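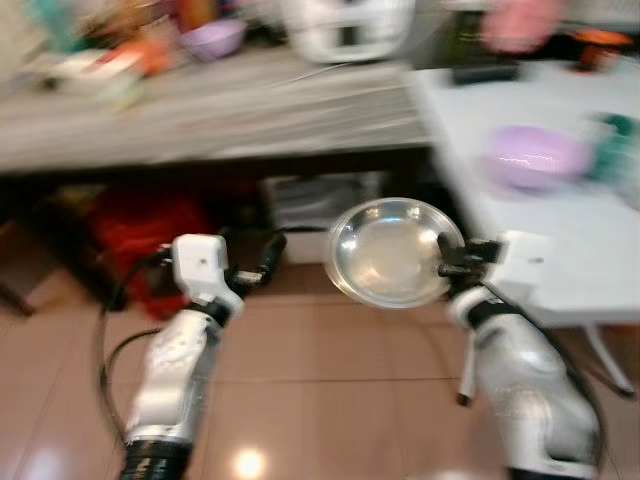
Jakham Shared Workshop - Robotics Group

Two-armed kitchen build reaches the crockery stage

The Vusik build has started handling dishes. That will please the members who have been asking when the thing would do something other than wave, and it is a fair step on from last winter, when the project was mostly a pile of brackets and a long argument over cable ties. Whether it brings us any nearer to a machine that clears a table is another question, and this page would like to see a good deal more before it says yes.

For those who have not been following, Vusik is the group's attempt to get a pair of arms doing ordinary kitchen jobs in an ordinary room. The arms were bought in as finished units. The mounting, the wiring and all of the software that decides what to do next have been put together by members on club evenings and, more and more, at home. The work has moved to a domestic room with a tiled floor, two tables and the usual kitchen odds and ends. It is a sensible move. The bench at Hung Lane has good light, a flat black mat and nothing on it that anybody minds losing, and a robot that works only there is of little use to people who own kettles.

The job chosen for this stage is a modest one: take a shallow stainless steel dish by its rim and move it between table and worktop. The right arm does the holding. The left is fitted and wired, and at present it has very little to do. The plan says it will steady larger items later on. The plan has said so for 3 versions.

Shiny steel is a hard choice of first object, and the group deserves credit for it. A polished dish throws the ceiling light back at whatever is looking at it, and the camera sees a slightly different thing each time the arm moves. Foam blocks would have been easier and would have taught us less. But a rim is also a kind of handle, thin and the same all the way round, and a gripper that can close on one has not shown that it can cope with a mug or a fork lying flat on a table. Those are the things that make clearing up tedious for people, and they are what members will ask about at the open evening.

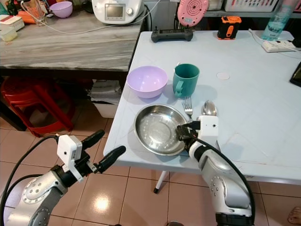
Right gripper on the rim of the steel dish, with the lavender bowl, mug and cutlery also on the table.

The numbers so far are thin. The log sent in with the build notes covers 12 attempts at the pick, all with the same dish, and counts nearly all of them as good. It does not say what "good" means. Does the dish have to arrive where it was sent, or is it enough that it left the table? Was it put down or let go? Did someone nudge it back into place between goes? On 2 of the entries the notes column is simply blank, and they have gone into the total with the rest. A run that short would not be enough to sign off a new drill stand, and a drill stand stays where it is put.

There is also the matter of who is doing the thinking. Part of the work was done with a member guiding the arms by hand control, and part with the software in charge, and the log does not separate the two. Both are worth doing. They are different claims, though, and last month's notice board post ran them together under the heading "Vusik lays the table". No table has been laid. We have asked for the heading to be changed.

On safety the picture is better. The group has agreed a slow speed limit for all home sessions, with the stop button in somebody's hand and not on a shelf, and the arms are powered down before anyone reaches across to reset the table. The cable runs have been tidied once and need doing again. They still loop out wide of the arms, and a loop is exactly what catches on a chair leg. Closed shoes are being added to the rules for home sessions, in line with the ones for the workshop floor.

Money is the other thing. The replacement gripper pads from Brultex were quoted as a one-off and have now been ordered twice. The group puts this down to wear from metal rims, which may well be right, but no one had budgeted for it and the shared tools fund is not bottomless. Pads for the next stage will come out of the project's own kitty. If they keep going at this rate it would be worth trying a home-made set in silicone, which at least two other clubs seem to manage with.

What we would like to see before the December open evening is fairly simple. Pick 3 different things off the table, at least one of them not round. Keep hand-controlled runs in one column and software runs in another. Write down the drops. Leave the clutter where it is - the bottles, leads and chargers are the whole reason for working in a home - and try it once with the light coming from a different side. If the left arm can be given a job, so much the better. If it can't, take it off and lend it to the juniors, who have been asking.

The build is still open to new hands, and the people on it are patient with beginners. Anyone who can write a clear test sheet would be especially welcome. Sessions are listed on the board by the kiln room door. Bring your own mug, and possibly not your favourite.

Recent items
Laser cutter back in use after extractor repair
Line-following buggies: results and some complaints
Do we need a second 3D printer?
Vusik: what the first budget left out
Lost property from the soldering evening

Contact the newsletter desk | Jakham Shared Workshop, Hung Lane | © Jakham Shared Workshop | Back to top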